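Home Organization, Unit 4: Boxes, Bins and the Promise of a Tidy Shelf
Notes to go with the lecture. Read before the workshop hour.
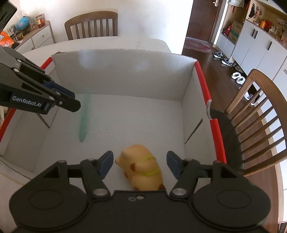 Last time we got as far as the claim that every household needs "a system." I said I would come back to it, and I am coming back to it with less patience than before. Most of what is sold as a system is a container with a label. The container may be fine. The label will be wrong within a month.

1. Start with the plain cardboard box

Cardboard is cheap, light and easy to replace, and it gets dismissed for exactly those reasons. Its faults are real. It soaks up spills, it sags in a damp basement, and a cut edge can scrape a forearm if you reach in and out all afternoon. None of these faults is a good argument for spending 780 dollars on a matching wall of bins, a figure I took from a quote one of last year's students was given by Stadska, the closet firm.

If you use an open box for toys or small household goods:

Take the top flaps off. Half-folded flaps catch sleeves and hide whatever is underneath.

Cover the rim. Foam tubing with a slit down one side pushes straight over the cardboard. Red or any other color, it makes no difference. Expect it to nick and tear, and replace it when it does.

Look at the floor of the box when you empty it. People wipe shelves and never wipe the inside of a box. Smears and crumbs stay there for years, and then everyone wonders why the toys are sticky.

2. Soft toys and squishy toys

The usual advice is one bin per category. I doubt it. A small squishy animal belongs to several categories at once, and a child of five will not stop to consider which one you had in mind. One open box that a child can see into does the job for most families I have worked with.

Squishy toys do pick up lint and grit. Wash them by hand with mild soap, let them dry, then put them back. Don't pile heavy things on top of them. The Tirico leaflet in your packet says a monthly "deep refresh" with their spray is needed. I have found no reason to believe this, and the leaflet offers none.

3. Colored residue on cardboard

On a plastic bin this is a damp cloth and you are done. On bare cardboard, water spreads the mark and softens the surface. Lift off what you can with a dull scraper or the edge of an old card, blot, and leave it alone. If it is still tacky the next day, tape a clean sheet of paper over the spot or recycle the box. Joltance sells an eraser block for the purpose. I tried 2 of them. They took off the top layer of the cardboard along with the mark.

4. The "sort everything first" rule

You will read in the Idahosa workbook that a family should empty every container onto the floor before deciding anything. The workbook speaks of some 2000 objects in a child's room. It doesn't say who counted. In practice people empty everything, get tired, and put it all back in a worse order – I have watched this happen more than once. Do one box. Finish it. Then decide if you want to do another.

For the workshop

Bring one box from home with its contents as they are. Please don't tidy it first. You will need a cloth, a pencil and 3 sheets of scrap paper. Write down what you expect to find in the box before you open it, and keep the list for Unit 5.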